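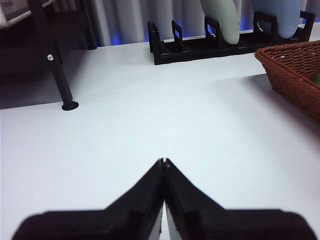 I've been using the Kröger two-finger gripper since July, and it has become the one I reach for first. Dishes are my usual test, because plates are thin, smooth and awkward to pull out of a slot. With the green and blue plates standing on edge in the black rack, you need fingertips that can get between two uprights without bumping either one, and these close down to a nice narrow point. The rest of the body is wide and blocky, so you do have to plan your way in!

Before this I had the Tadard on the same arm. It's a decent gripper and it closes faster, but the pads are so thick that I kept nudging the next plate over. The Kröger is slower and I don't mind a bit. Force is set in steps of five percent, and 30 percent has been right for plastic plates (I go lower for fruit).

The wrist camera mount is the part I like most. Both fingers stay in view the whole time, blurry up close but easy to line up with whatever is ahead. On the Tadard I only ever saw one of them.

Setup took me an evening. The Levport controller found it right away, but position feedback was jumpy until I updated the firmware. Hanne Hallgrímsson had the same trouble with hers and the update fixed that one too.

Complaints? The cable comes out on the wrong side for my arm, and matte black fingers over a dark rack are hard on my edge detection. I stuck a bit of light tape on the tips — not pretty, but it helps. After about 2000 grasps the pads still hold well, and I've just ordered a second gripper for the other arm.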